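3.2 Why households in the two towns borrowed when they did

We turn now to a question that kept us talking over many cups of tea, namely why families in Mastport went to their bank so much earlier than families in Plemville, even though the two towns were offered very nearly the same mortgage terms. Our survey reached 1,318 households, and we remain most grateful to every one of them for filling in what was, we admit, a rather lengthy form.

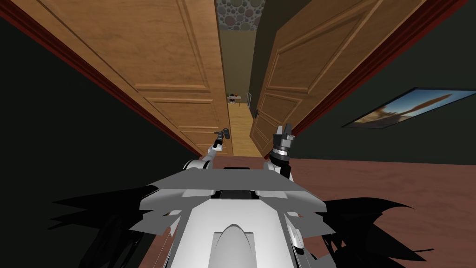
The simplest reading is that people in Mastport expected rates to go up and wished to fix their payments beforehand. Many of them wrote as much in the margins (we had left wide margins, happily!), and several mentioned that a neighbour or a parent had been caught out by a rise in the past. In Plemville the notes were of a different sort. People there wrote about waiting for a plot, or for a builder to be free, and the rate itself seemed to come into it only once the rest had been settled.

We should say that the lenders behaved differently too. Hornel, the savings bank with branches in both towns, asked for a larger deposit in Plemville until May, and then brought the two into line. Tveit, a smaller lender, charged a flat fee of 200 on each new loan, which borrowers of modest means told us they minded a good deal more than a small change in the rate.

Figure 2. Interior doorway, two views.
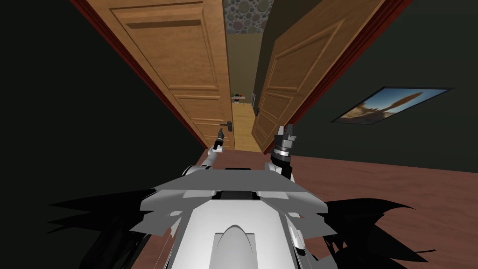
3.3 Limits of the survey

Our form asked about loans that had been granted, and so we know very little about the families who were turned away, or who thought it wiser not to ask. We would dearly like to hear from them in any later round.

Comments

hillside_reader: Very much my own experience, we waited for the builder and the rate was an afterthought.

Penny4: Was the flat fee charged on remortgages as well, or only on new loans?

This site uses cookies to remember your settings. Accept | Manage choices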